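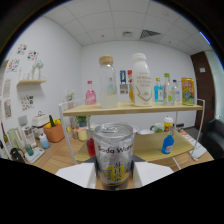
How does Strand decide when a grasp is firm enough to lift?
It compares the finger opening with the width predicted from the wrist view, and holds the lift command until the two agree within the tolerance set for that object class. If they don't agree before the timeout, the fingers open and the planner asks for a new approach.

Strand 3: grasp planning and control software for two-finger grippers

Strand takes a single wide-angle wrist view and returns a ranked list of grasps, each with an approach path, a finger opening and a closing speed. It is meant for cluttered household and shop shelving, where drinks cans, bottles and jars stand close together and the space behind the target is seldom clear. A drinks can held low on its body between two flat fingers is the standard test case.

The software runs beside your existing arm controller. It does not replace the safety controller and must not be used as one.

What is in the package

Strand Core. The planner and the grasp ranker. Takes images and joint state, gives out timed waypoints.

Strand Lens. Calibration and correction for fisheye lenses. Lens works on the raw circular image and does not flatten it first, so objects near the rim keep their full detail. The gripper's own outline is masked once at set-up and the mask is stored with the calibration file.

Strand Replay. A desktop viewer for logged runs. Each attempt can be stepped through with the planned path, the finger opening and the ranker's score side by side. Replay opens logs from version 2, but path overlays are missing on those.

Shelves and low clearance

The planner treats a shelf board as a solid slab with a margin above and below. The default margin is 70 mm, which suits most open shelving and is too large for narrow tiers. Reduce it in the cell file, not in the task file – a value in the task file is lost when the task is reloaded.

Clear glass and clear plastic are handled by a separate outline model. It is slower than the standard model and is off by default. Turn it on per zone if only part of the work area holds clear containers.

Shiny lids reflect ceiling lights and can pull the estimated centre of a can to one side. Lens includes a highlight filter for this. Leave it on for metal cans and off for printed cartons, where it can remove parts of the label.

Requirements

Two-finger parallel gripper with position feedback
Wrist camera with a fixed mount and fixed focus
Arm controller that accepts timed waypoints
Linux workstation with a supported graphics card (list supplied with the quote)

Force feedback is used if present. Without it, closing speed is limited and the thin-wall setting for drinks cans is fixed at its lowest value.

Licences

Strand is sold per arm. The single-arm licence is £389 a month and covers Core, Lens and Replay. Replay may be installed on any number of office machines under the same licence. Source access is by separate agreement.

Set-up help is given remotely by Eleri Griffiths and Tomos James at Lumisley. Please send the cell file and one logged run with the first request. For licences and source access, write to Nuala Quinlan.

Known limits

Objects that touch along their full height are sometimes read as one object.
Handled mugs are grasped by the body only. Handle grasps are planned for September.
Soft packets are not supported.

Page last revised 21 February 2025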